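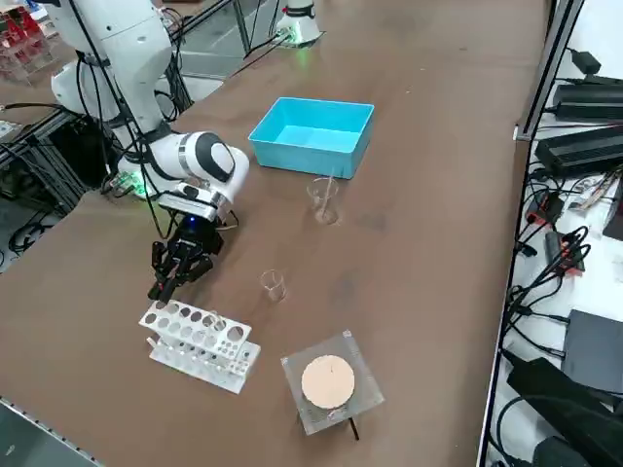 Equipment Planner, Laboratory Automation
Corovon, Hakala site
Full time, permanent

Corovon runs test work for makers of coatings, cleaners and adhesives. A growing part of that work is being moved onto robot arms, and we need a person to plan and buy the equipment for it. The job has been done until now by the lab leads in whatever time they had left over, and orders have been placed late or placed twice. We would like one person to own it.

The post sits in the operations group at Hakala. You will not be programming robots and you will not be running samples. You will be working out what the benches need, what it costs over its working life, when it has to be ordered, and where it goes when it arrives.

What the job covers

Keeping the equipment plan for the automation benches. This covers arms, grippers and controllers, and also the small stuff: racks, trays, glassware, cables, power supplies, frame parts, spare fingers. The small stuff is where most of our delays have come from. An arm that arrives on time is not much use if the rack it is meant to pick from has a lead time of nine weeks.

Writing the yearly equipment budget with the finance group, and revising it in June. The budget has separate lines for purchase, installation, service and consumables. At present the service line is mostly a guess, and fixing that will be your first real task.

Getting quotes, comparing them on the same terms, and writing a short recommendation the lab leads can read in a few minutes.

Planning floor space, power and cable runs for each new bench before the order goes out. You will need to be comfortable with a tape measure and a basic layout drawing.

Looking after the asset list, which currently has 1,110 entries, some of them for equipment that has been scrapped. We use Dridex for purchasing and the asset list, and you will be given training on it.

Deciding with the lab leads what to repair, what to replace and what to do without.

Projects you would start with

The first is the Ernitness project, a liquid handling and heating routine using ordinary lab glassware. The project has money approved for 2 more benches. The specification is half written. You would finish it, take it out for quotes and see it through delivery and acceptance.

The second is a spares policy. We have no agreed rule for what is kept on the shelf and what is ordered when it breaks. Grippers, joint covers and power supplies need to be dealt with first.

What we need from you

At least 5 years in purchasing, lab operations, production engineering or something close to it. We don't mind which, as long as you have bought technical equipment and then had to live with the result.

Good spreadsheet skills. You should be able to build a cost model from a blank sheet and explain it to a chemist.

Some knowledge of industrial or lab robots. You should know what payload and reach mean and why they matter to a layout, and be able to read a data sheet without help.

Clear written English. Much of the job is emails to suppliers, and vague ones cost us time.

A degree is welcome but not required. Experience with safety paperwork for shared robot workspaces would be useful, as would any background in wet chemistry.

Hours and conditions

Monday to Friday, 37.5 hours, with flexible start times. You can work from home 2 days a week once you know the benches and the people using them. Deliveries and acceptance tests are on site and you will need to be there for those. There is occasional travel to suppliers, usually there and back in a day.

The post reports to the head of operations. Pay depends on experience and will be discussed at the first interview – please include your expected salary in your letter. Paid vacation, health cover and a retirement plan are included from the first day.

How to apply

Send a resume and a one-page letter to the Corovon hiring office, quoting "Equipment Planner, Hakala" in the subject line. In the letter, tell us about one piece of equipment you bought or helped to buy: what it was for, how you chose it, what it ended up costing compared with the plan, and what you would do differently. We read this part closely. Please leave out supplier names and prices if they are confidential.

Interviews will be held on site and take half a day. They include a walk around the benches and a short planning exercise with a made-up budget. No preparation is needed for the exercise. Travel costs are paid.

We will answer every application. No agencies, please.

Posted 24 November 2021. The post stays open until filled.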